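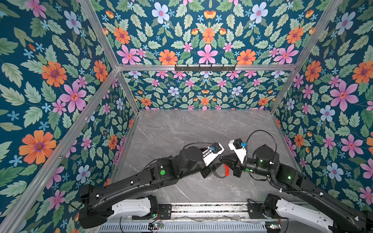

Why does one gripper lag behind my hand when I'm teaching a two-arm handover by remote control?

Most often the two leader handles are being read at different rates, so one follower arm gets its gripper commands late. Check the rates before you touch any gains or recalibrate.

We use cookies to keep you signed in and to remember your ticket filters. Accept all | Manage settings

Ticket: right gripper late on handovers, Loda teleop
Status: open, waiting on customer

Hi all! So I've been recording handover demos with Loda on our two-arm setup (pick up a little thing with one arm, pass it to the other, put it down) and the right gripper has started dragging its feet. I squeeze the right handle, and there's this pause, and then the fingers close. The left one is right there with me the whole time. It's a short pause, but when you're passing something tiny it's long enough that I let go with the left too early and the thing drops.

First noticed it on Fri 6 September, right after I updated Loda. It had been fine since June. Both arms move just fine, by the way, it's only the gripper on the right that's late.

Stuff I tried before writing in:
- restarted Loda, then restarted the whole computer
- swapped the two leader handles (the lag stayed on the right side, so I guess it isn't the handle)
- reseated the USB plug on the right handle
- reran the gripper calibration, open and closed, both sides

After the calibration I did 8 practice handovers and dropped 6. I'm not great at this but I'm better than that!
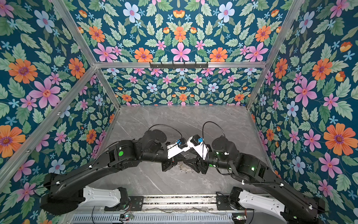

Both arms in at the middle, fingers over the small chain item.

Oh, and I turned the motion scaling down in case I was just being jerky. That made the arms feel nicer but did nothing for the gripper. Small flat things are the worst, I have to pinch right down at the work surface and I can't tell by feel when the right side has closed, so I end up staring at the fingers and waiting. The policy we train from these is going to learn the waiting too, right? I'd hate to feed it a pile of demos where the robot just sits there for no reason.
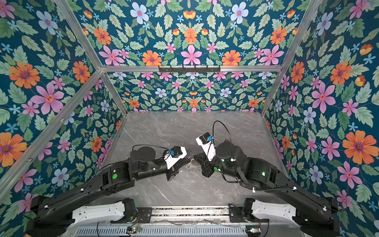
Mwende Nzioka replied that the update resets the handle settings and asked me to open the Ganden panel, go to Inputs, and read off the polling rate for each handle. She also said not to delete the slow demos yet, just tag them, as the Harkstead trimming script can sometimes take the pause out.

OK, found it, I think. Left handle says 90 Hz, right handle says 2. Two! No wonder. I set the right one to match and saved, and it stuck through a restart, which I was a bit nervous about. I've tagged the old demos "late-right" and left them where they are.

Haven't rerun the full set yet. I want to go slowly with the 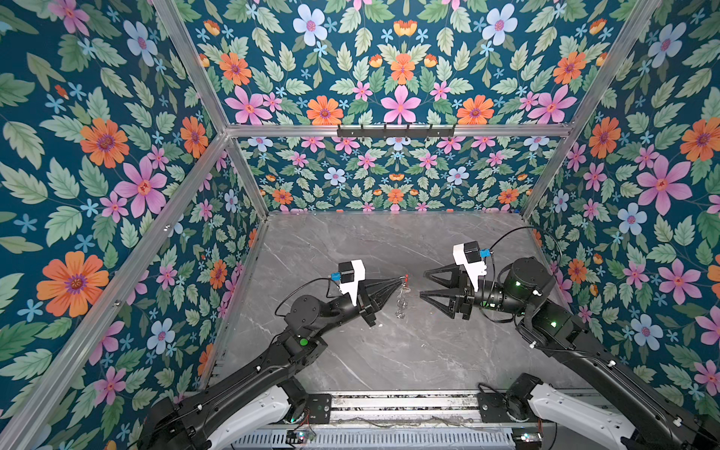

see-through pieces, because those are the ones where I release by habit and not by looking. My plan is to bring the right hand in open, stop, close, count one beat, and only then open the left. Sarmiento's notes say to keep that beat the same length in every demo so the timing is consistent, so I'll hum something.

Two questions while this is still open. Does the trimming script cut both arms together, or could it knock them out of step? And is there a way to lock the polling rates so the next update leaves them alone? I looked under Inputs and under Profiles and didn't see one.

Log from the right handle is attached, before and after the change.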